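How to Wash Plastic Trays, Bins and Small Soft Toys After a Stomach Bug

Written by Friederike Gerlach. Last updated February 8, 2023.

This page covers hard plastic items and small fabric items at home. It does not cover carpets, mattresses or electronics. The method has two stages, cleaning and disinfecting, and they are done in that order. Bleach loses strength when it meets dirt and food residue, so a surface that still looks soiled is not ready for the second stage.

What you need

Rubber gloves
Dish soap and warm water
Two microfiber cloths, one for washing and one for rinsing
Unscented household bleach, with a readable label
A measuring jug marked in milliliters
A mesh laundry bag with a zipper

Sorting

Separate the items into hard and soft before you run any water. Hard items are trays, bins, cups and blocks. Soft items are plush toys, knitted toys and cloths. Check each soft item for a care tag. Anything with a battery pack or a glued-on part goes in a third pile and is wiped by hand.

A tray with a raised rim is useful as a sorting surface because it can be washed along with everything else. Ours is from Donevby. Put it next to the sink and keep clean dishes off that side of the counter until you are done.

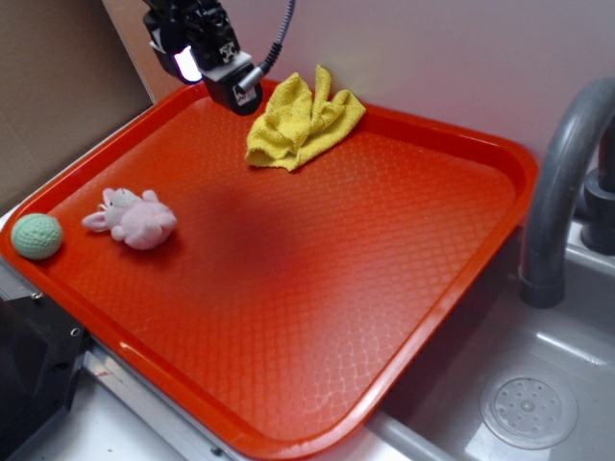
Soft items and a yellow microfiber cloth on a textured tray next to the sink.

Stage one: cleaning

1. Put on gloves and open a window.
2. Wash hard items with dish soap and warm water. On textured plastic, work the cloth in two directions, then go over the grooves with a soft brush.
3. Rinse until no suds remain. Do not skip this step. Bleach must not be mixed with other cleaning products.
4. Shake nothing out. Move soft items straight into the mesh bag.

Stage two: disinfecting hard items

Read the bleach label and use the dilution given there for hard, nonporous surfaces. Strengths differ between products, and a ratio copied from another bottle may be wrong for yours. Mix only what you will use that day. For a single tray, 300 ml of finished solution is enough.

Apply the solution so that the surface stays visibly wet for the full contact time on the label. Reapply if it starts to dry early. Rinse with plain water and stand the item on edge to drain.

Soft items

Machine wash on the hottest setting the care tag allows, with regular detergent. Do not fill the bag more than halfway. Tumble dry if the tag permits it. If not, dry flat on a rack and turn once. Stuffing holds water longer than the outer fabric, so press the thickest part before putting a toy away.

Wash the cloths last, in their own load, without fabric softener. Softener coats microfiber and makes it less absorbent.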